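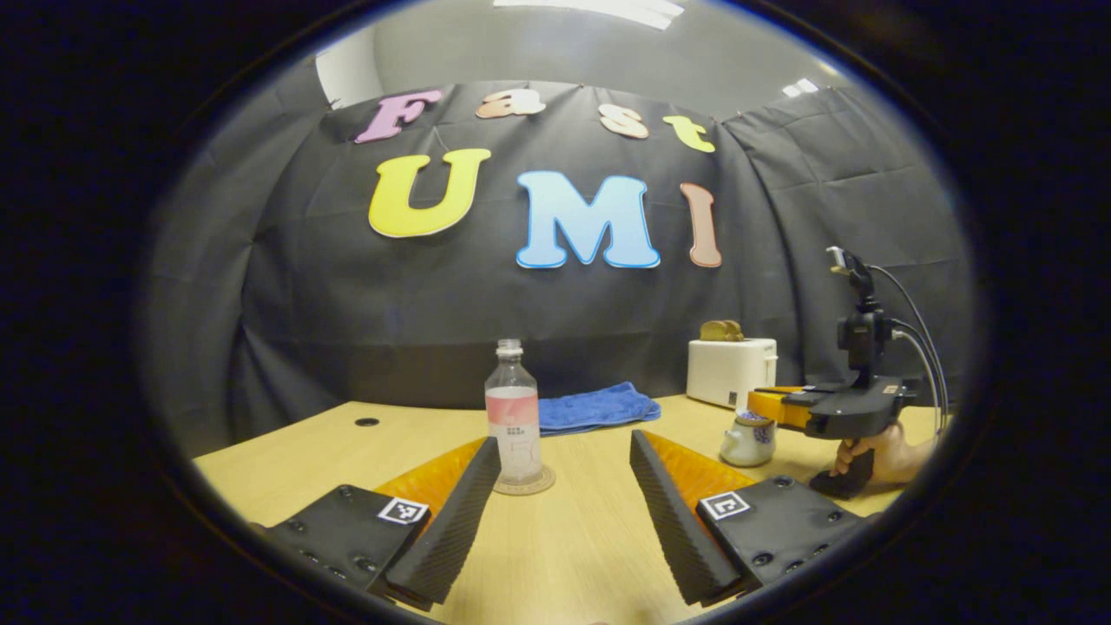

Channel work on the Guvberg index series, daily closes, continued from the last entry. The old upper line was drawn by eye through the two swing highs from September and has been carried forward on the printed chart ever since, which is how it ended up cutting through bodies. Redrawn today by regression on the last 60 closes, with the parallels set at the widest excursion either side. A straight line depends on the scale it is drawn on. On a wide lens a table edge bows outward, as it does in the photo, although the edge itself is straight, and a constant growth rate does much the same on a linear price axis. All channels from here on are fitted to log price. Please do not mix the two in one folder.

March 14, 2018

Data: Zusten feed, closes only, adjusted for dividends. One stale quote found (same close repeated on a day with normal volume). Replaced from the Ashby file and flagged in the comments column. The fit moved by less than the width of the plotted line.

Result: price is just under the upper parallel. The 4000 level sits slightly above it, so the round number and the channel top are too close together to be told apart as resistance. Treat as one zone. Lower parallel coincides with the old breakout area, which is some comfort about the slope but not evidence for it.

Momentum: 18-day RSI overbought on the daily, neutral on the weekly. Tried the shorter setting as well. It crossed in and out of overbought all through the winter and would have been useless as a filter. Left at 18.

Clikus script: the alert fires on an intraday touch. It should wait for the close. Changed the condition and reran over the whole sample. The reruns gave 5 signals, all on the upper side. Far too few to say anything about a hit rate, so no figure goes in the monthly sheet.

Open points:
Refit window is arbitrary. Repeat with a longer one and compare slopes.
Volume on the last leg is lower than on the one before. Check whether the feed drops the closing auction.
Volatility bands still on the linear axis. Convert before the next entry.

No change to the paper position. Stop stays at the lower parallel, closing basis.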